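What the Counter Remembers

My mother-in-law has opinions about countertops. She grew up with one the size of a cafeteria tray and raised a family off it, and she considers anything larger a kind of moral test. When we moved into this apartment she walked into the kitchen, put her handbag on the marble, and said, "Well, now you'll have somewhere to put things." I took it as a blessing. It was a forecast.

So this is a post about dishes and who washes them, which after all these years of marriage is the only subject on which I could give a lecture without notes.
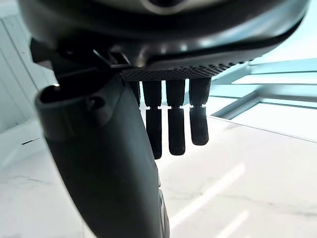
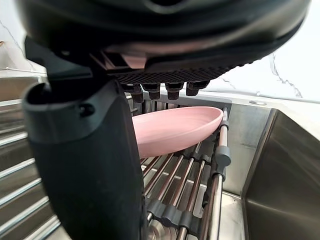
We had a system once. The system was that whoever cooked didn't wash. It's the one everybody's parents had, or claimed to have, and it has a fine ring of justice to it until you look at who is doing the cooking. Aleksandra makes soup in one pot. She chops on one board, with one knife, and she wipes the knife. I make what she calls "an evening." An evening takes every bowl we own, a colander, the small pan, the other small pan, and a spoon for each thing I tasted and then put down somewhere. Under the old system I got a sink with a soup pot in it and she got the evenings. It took her a surprisingly long time to say anything, and then she said quite a lot.

After that we tried alternating days. This lasted until we each became certain that yesterday had been ours. I am still certain. There was a week in there when we both washed every night out of spite, and I will say the kitchen never looked better.

Then came the chart. I bought a little magnetic board from Davness, who also make the drawer dividers we don't use, and I drew up a month in two colors. Aleksandra was green. I was blue. By the second week somebody had moved a blue magnet onto the fridge door and stuck a takeout menu up with it, and the whole legal basis of the thing collapsed.

I told my friend Jarosław Michalski about this over the phone and he was no help at all. Jarosław lives alone and owns two plates. He washes one while he eats off the other – or so he says, and I haven't been able to picture how. He believes all household trouble comes from having too much crockery, and he advised me to get rid of everything except what we'd need for one meal. I counted up one night, feeling virtuous. We have 57 pieces, if you count saucers, and I don't see how you can avoid counting saucers. Of these, 21 are mugs. We are two people. One of us drinks out of the same mug every day and gets short with anyone who touches it.

I did try, for the record. I packed a box for the thrift store and left it by the front door, where it stayed long enough that we began keeping umbrellas in it. Then my mother-in-law came for lunch, recognized a gravy boat, and carried the entire box back to the kitchen without taking her coat off.

People will tell you to get a dishwasher. We had one. It was an Ultia, it came with the apartment, and it ran for 5 months before it began leaving a fine grit on everything, like a beach vacation. The repairman was a patient man from a shop called Kołodziej, on the far side of the park. He lay on our floor with a flashlight for most of a morning. He said the part would be $50 and the labor would be more than the machine deserved. I liked that phrase so much I paid him for the visit and tipped. The Ultia has since been used to store baking sheets, and I must say it's excellent at it. They stand up by themselves.

What I hadn't expected was how strongly the two of us would feel about drying. Washing, it seems, is only labor. Drying is religion. Aleksandra is an air person. She was raised to believe that a towel just moves the dirt from one plate to the next, and that a dish should be left to think things over until morning. I was raised in a house where a plate left out overnight meant that someone had died. My grandmother dried the spoons before she dried her hands. I can't go to bed with things still standing there, it makes me feel I've left the car running.

We've come to terms on this, more or less. She washes and leaves, I wait until she's gone to brush her teeth, and then I dry the glasses, very quietly, with the blue towel. She knows. There was a period when she'd come back for a drink of water and we would both look at the towel. Now she just coughs in the hallway first.

The soap is a separate matter. I like Lotent, the green one, which smells like a pear that went to a good school. She likes whatever was on sale. There are generally two bottles by the sink, and hers always runs out first, and I've begun to suspect she's using mine and decanting the guilt somehow.

I was going to end this with the new system, and I had a whole paragraph planned on it, but we're only a few days in and I don't want to jinx it. The short version is that I now have to wash as I cook. There's to be no putting down of tasting spoons. I get one spoon. Aleksandra gave it to me with some ceremony, and it's bigger than I would have picked for myself.

Last night I made the mushroom thing, start to finish, with the one spoon and one small pan. It took an hour longer than usual and the rice suffered. My mother-in-law called while we were eating and asked what we were having, and Aleksandra said, "Rice, mostly," and then went and put the kettle on and used my mug.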